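Sorting out the medicine drawer

Posted July 8, 2026

It's winter, everybody in the house has had the same cold, and on the weekend I went looking for throat lozenges and found three open packets of them, all in different places. So I spent a morning going through the medicines. I'm writing down how I did it, mostly so I can look it up next July.

Our medicines used to live in a drawer in the kitchen, between the tea towels and the cling wrap. There was also a basket in the bathroom, a zip bag in the car and a shelf in the laundry that I had forgotten. When we moved here from the flat in Semple Street I tipped everything from the old bathroom cabinet into a shoebox, and the shoebox went on the laundry shelf as it was.

Getting it all out

The first job was to bring everything to one table and spread it out. I'd always done this a drawer at a time before, and that's how we ended up with the lozenges. You need a clear surface and decent light, as the printing on the ends of the boxes is tiny and the expiry date is often just pressed into the cardboard with no ink at all. I used my reading glasses and the torch on my phone.

I didn't try to sort while I was unpacking. Boxes, bags and loose strips all went down wherever there was room.
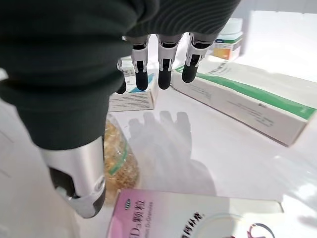 Checking the dates

I went through one item at a time and looked for the date. If it had passed, it went in a paper bag on the chair. If I couldn't find a date, it went in the same bag. Blister strips that had lost their box were the worst, because the date is usually stamped at one end and that's the end you tear off first. A couple of them I couldn't even name.

Eye drops and opened syrups I was stricter about. Most of them say on the label how long they keep after opening, and I had never once written down when I opened anything. I've put a marker in with the medicines now and will write the date on the bottle.

The oldest thing was a tube of cream that came with us from two houses ago. The cap had glued itself on.

Getting rid of the old ones

Don't put them down the sink or in the kitchen bin. Our chemist takes them back over the counter and there's no charge. I took the paper bag in on Monday, and Eleni Kneževič, the pharmacist, had a quick look through and asked me to take the cardboard home for recycling. Next time I'll flatten the boxes first. She also told me the bathroom is a poor spot for medicines on account of the steam, so the basket in there has been retired and now holds face washers.

While I was there I asked about a box of my mother's tablets that was left from her last visit. It was in date but it was prescribed to her, so that went back as well.

Putting the rest away

I bought two lidded tubs from the discount shop, the Gunano ones with clips on both sides. They cost more than I wanted to pay but the lids stay on. One is for everyday things: pain relief, lozenges, antihistamines, bandaids, the thermometer. The other is for prescriptions and anything we only use now and then.

Boxes stand on their ends so you can read the names from the top. I kept every leaflet, folded back inside its own box. Anything that comes in a bag gets a peg on it and stands at the side, where it can't slide under the rest.

Both tubs are on the top shelf of the hall cupboard, which is cool and dark and too high for my grandson, even with a chair. I have to use the step stool myself. That's a bit of a nuisance at two in the morning with a headache, but it's better than having them next to the tea towels.

What I still have to do

The car kit is still in the car. I want to check the saline and the burn gel before we drive up the coast, and I don't think heat through last summer will have done either of them any good.

I also need to make a short list for the inside of the cupboard door, with what we have and when it runs out. My sister keeps hers on a spreadsheet. I'll be using the back of an envelope and some sticky tape.

The kitchen drawer is empty for now. My husband has asked if he can have it for batteries.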